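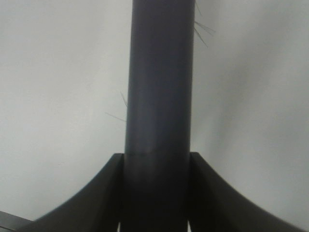 Best student entry we've had in the flood category, one of the judges told our team right after the scores went up, and then asked whether the gauge would be staying on the creek through the spring. It will. More on that further down.

Engineering News, Grustthorpe College – March 2020
Print | E-mail this item
3 min read

Second place for the creek gauge team

Quick one before the newsletter closes. Our mechanical and electrical engineering students took second at the Cultport Student Build, out of every school that entered, and we could not be happier. Congratulations to all of them. The winning project is a low-cost water level gauge for small creeks, the kind that never get an official one. They call it Prillance. Don't ask where the name came from, we've had three different answers.

For those who missed the earlier item: the Cultport Student Build is a yearly contest for college teams. One theme each year, parts budget capped at $500, everything has to run on its own in front of the judges. This year's theme was small water. Creeks, ditches, storm drains, farm ponds. Teams send in a written design first, then the ones that get through bring a working unit.

The Prillance gauge hangs under a footbridge or off a post and measures down to the water with a sound sensor. Solar panel on top, small battery, radio in the lid. Every few minutes it takes a reading and passes it to a base station indoors. If the water comes up fast it switches over to reading more often, and that was the part the judges kept coming back to. Most of the other gauges read at one fixed rate, which either eats the battery or misses the jump.

The unit the team took to Cultport had already logged 1558 readings on the creek behind Gauthier Hall. A spare in the basement tank had another 978. Having real data on the table helped a lot, the team thinks. So did the plot of the January rain, where you can see the creek come up overnight and the reading rate change along with it.

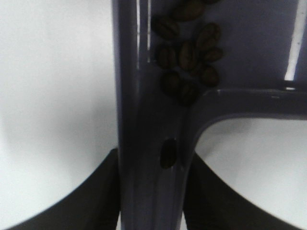
Molded plastic, lavender-gray, at close range.

How the work got done. The team started last July with a short training course in the Gauthier lab – soldering, enclosures, basic radio, how to read a data sheet without crying. After that they split in 2 groups, one for the housing and mount, one for electronics and code. Weekly meetings with both groups in the room. Housing went through a lot of versions. The early ones leaked at the cable hole, every single time, and the fix in the end was to move the hole to the underside and add a drip loop. Cheap fix. Took most of the fall to get there.

The code side had its own troubles. Spiders, mostly. A web across the sensor opening looks a lot like a flood if you only take one reading, so the software now takes a burst and throws out the odd ones before it decides anything. The written report has a full page on this and it is worth your time. Copies at the department office.

Scoring at Cultport was on four things: does it work, what does it cost, can someone else build it from your drawings, and the talk. Ours scored highest of anyone on the drawings. Lost points on the talk, which ran over. First place went to a storm drain blockage alarm that was simple and very, very tough – the judges dropped it off a table and it kept going. Fair result, and our students were the first to say so.
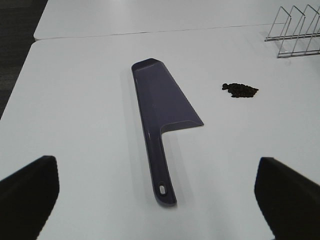
I'd put one on our ditch tomorrow if they would sell it to me, a visitor at the contest said to the students at the stand, and wanted to know if it could send a text mesage. Not yet. Alerts by text are on the list for the next version, along with a bigger battery and a mount that one person can put up alone.

What's next. The gauge goes back on the creek as soon as the bracket is repainted. The team will write up a build guide with the full parts list so that other schools and small towns can make there own. The prize money goes back in the lab fund, for sensors and a decent crimp tool.

New members welcome, any year, any major. No experience needed, the training course runs again in July and covers the basics. Sign up sheet is on the door of the Gauthier lab, ground floor. If you have a creek, pond or ditch on your land within a short drive of Grustthorpe and would let the students hang a box over it, please get in touch with the department office. They want more test sites, muddy ones especially.

Print | E-mail this item
Shares: 41 | Comments: 2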